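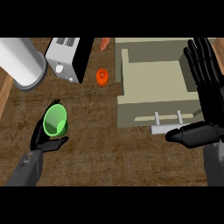 By Ngan-ling Yen
For young readers - August 2018

Pick up a cup. Easy, right? Your fingers go around it and you do not think at all. For a robot hand, this is a hard job, so engineers let the hand practice inside a computer first.

The table you see is made by a computer, and so are the green cup, the carrot and the drawer. If a cup falls there, it does not break. The robot can try again 112 times and never get tired.

At Ekano, Zodwa Magagula compares three kinds of robot hand. The first is called Claltitz. It has only two fingers, like a pair of tongs. The second, Mabuza, has three. The third is Drandum, and it has five fingers, almost like yours.

Which one is best? It depends on the job. Tongs are simple to control, and they can hold a carrot well. A hand with bending fingers can curl over the rim of a cup and put one part under it, as the black hand on the left does. But every finger needs its own orders - bend, stop, bend a little more.

A drawer is a different test. The hand must come close to the handle, hold it and pull in a straight line.

Try it at home! Use only your thumb and one finger to lift a plastic cup. Then use all of your fingers. Which way feels safer?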